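Learning to fold dumplings at thirty-eight

I have a new obsession and it is pleated dough. My neighbor Ermelinda Sequeira makes dumplings every November, enough to fill both drawers of her freezer, and this year she finally let me help (I had been hinting since summer, not very subtly). I went over at four in the afternoon thinking I'd be home for dinner. I was home at eleven with flour in my eyebrows and a bag of 126 dumplings that I had folded myself!

The dough is just flour, hot water and a pinch of salt. You stir it with a chopstick until it looks like a shaggy disaster, then knead it until it feels like an earlobe. Ermelinda kept making me touch my earlobe and then the dough, and then my earlobe again. It needs a good long rest under a damp towel, and while it rests you make the filling. We did 2 kinds, pork with napa cabbage and a mushroom one with lots of ginger and white pepper. Salt the cabbage first and squeeze it hard. Harder than that. I got nearly a cup of water out of one head.

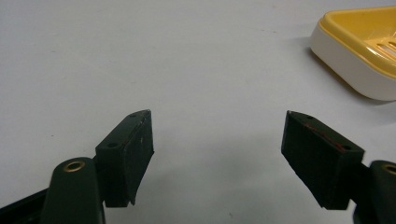 Rolling is where I fell in love. You cut the dough into little nuggets, squash each one with your palm, and then turn it with one hand while the other hand works a skinny rolling pin in and out from the edge, so the middle stays a bit thicker and holds up to the filling. Mine came out shaped like Ohio. Hers came out round every single time, and she was watching a soap opera!

Then the pleats. Pinch the top, push a little fold toward the middle, press, repeat. My first twenty or so looked like crumpled receipts. Somewhere in the second tray my thumbs figured it out and I yelled so loud that Benedita Vilela from upstairs came down to check on us, and of course she stayed and ate a plateful.

We boiled some and fried the rest the way I like best, in a lidded pan with a splash of water until the bottoms go dark gold and crackly. Black vinegar, chili oil, done. I ate a frankly embarrassing number standing at the stove.

Next I want to try the soup kind, with the jellied broth inside. Ermelinda says I need roughly 1000 more regular ones first. I've got two pounds of flour and a free evening, so I'm starting tonight.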